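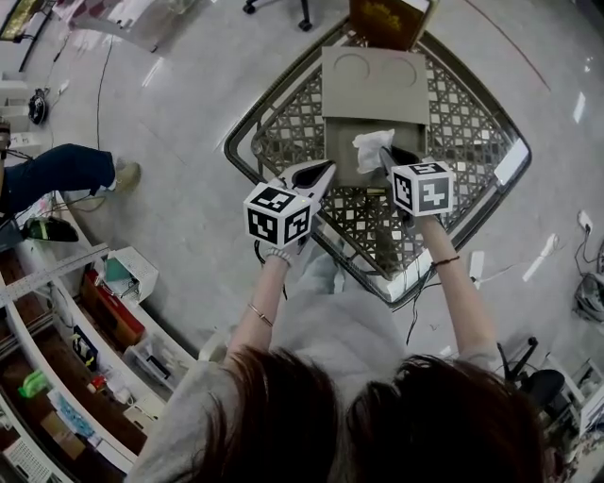

Handgeführte Greifer (gute Praxis)

Unter guter Praxis beim Arbeiten mit handgeführten Greifern versteht man in der Robotik jene teils schriftlich festgehaltenen, teils einfach weitergegebenen Regeln, nach denen Menschen Bewegungen vormachen, die ein Roboter später erlernen soll. Eine verbindliche Norm gibt es dafür bislang nicht, und so haben sich viele Werkstätten ihr eigenes kleines Regelwerk geschaffen, das mit den Jahren gern ein wenig dicker wird.

Recht bekannt geworden ist der Weltov-Leitfaden, dessen zweite Fassung am 15.02.2018 erschien und der in 8 Abschnitte gegliedert ist. Er widmet sich ausführlich der Körperhaltung, den Kabeln und - mit spürbarer Zuneigung - den weichen Gegenständen wie Papiertüchern, die sich beim Zufassen jedes Mal anders falten und gerade deshalb so lehrreich sind.

Marker und Kabel

Tragen die Greifer Würfel mit aufgedruckten Markern, so sollen deren Flächen sauber und möglichst unverdeckt bleiben. Kabel führt man locker und mit genügend Spiel, damit die Hände sich frei bewegen können; Schlaufen auf Fußhöhe sind zu vermeiden.

Ablauf

Empfohlen wird ein ruhiges, gleichmäßiges Tempo. Eine Reihe umfasst bei Weltov höchstens 100 Durchgänge, danach folgt eine Pause, die man sich auch wirklich gönnen darf. Misslungene Versuche werden gekennzeichnet und aufbewahrt. Das Hausregelwerk Nernura 601 verlangt zusätzlich, die Ausgangslage der Gegenstände von Mal zu Mal leicht zu verändern.

Siehe auch: Nernura 601, Teleoperation, Lernen durch Vormachen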